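I sell dried fruit and nuts from home, and since July I send parcels to four countries. A few people asked me how I choose the carrier and the price for postage, so I will write it down in one thread. It is only my experience, I am not an expert.

1/ First thing I learned: the carrier does not care only about weight. A bag of apple rings is very light but it takes a lot of space. Kushnir charges by weight until a certain size, and after this size they charge by volume. I lost money on my first orders because I had looked only at the kitchen scale.

2/ So now I measure the outside of the packed box, not the inside. The difference is small, but it was enough to put one parcel in the next price group. 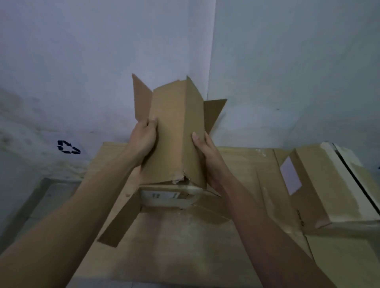 3/ My usual order is 650 grams of product. With the box, the paper and the tape it comes to roughly 800. Please always calculate with the second number. I made my price table with the first one and had to do it all again in one evening.

4/ Garwood is cheaper for small parcels inside the country, but their collection point closes at 6 in the evening and I am often late. Belent collects from the door. It costs more, and for me it is worth it in the weeks before holidays. In quiet weeks I walk.

5/ About free postage. I tried it for one month. People ordered more often, but each order was smaller, and at the end I had more work for the same money. Now I offer it only on bigger orders. Nobody complained, one customer even wrote that she likes to fill the box up with walnuts.

6/ Customs forms. Write what is inside in simple words. I used to write "natural snacks" and one parcel stayed at the border for 8 days. Now I write "dried apples, no sugar added" and the weight of each bag. It looks too simple, but it goes through faster - at least mine do.

7/ For the boxes, I buy from Driltwood when they have an offer, and I also use again the ones which come to me from suppliers. If you do this, please cover the old barcodes. One of my parcels travelled back to the wholesaler with my customer's apricots in it.

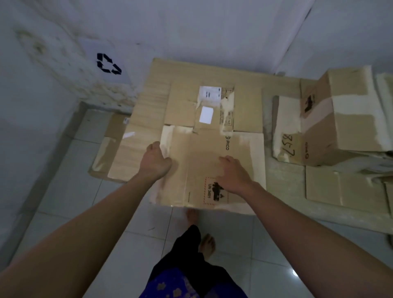 A reader asks under the last post whether customers mind getting their order in a second-hand box, as she sells soap and is afraid it looks cheap.

8/ It is a good question. I was afraid of it too. I put one line on the order page: "Your parcel may come in a reused box." After that I had two messages about it, both friendly. For gifts I take a new box and I add a small amount to the price. With soap I would maybe think about smell, because old cardboard keeps it. Mine once smelled of coffee and I could not send raisins in it.

9/ Insurance I buy only for orders with a high value. The basic cover was enough both times when I needed it, but you must send photos of the damage quickly, so ask the customer the same day.

10/ Tomorrow I will write about labels and which printer paper does not go grey. If you use another carrier for parcels to the islands, please tell me the name, I still have not found a good one.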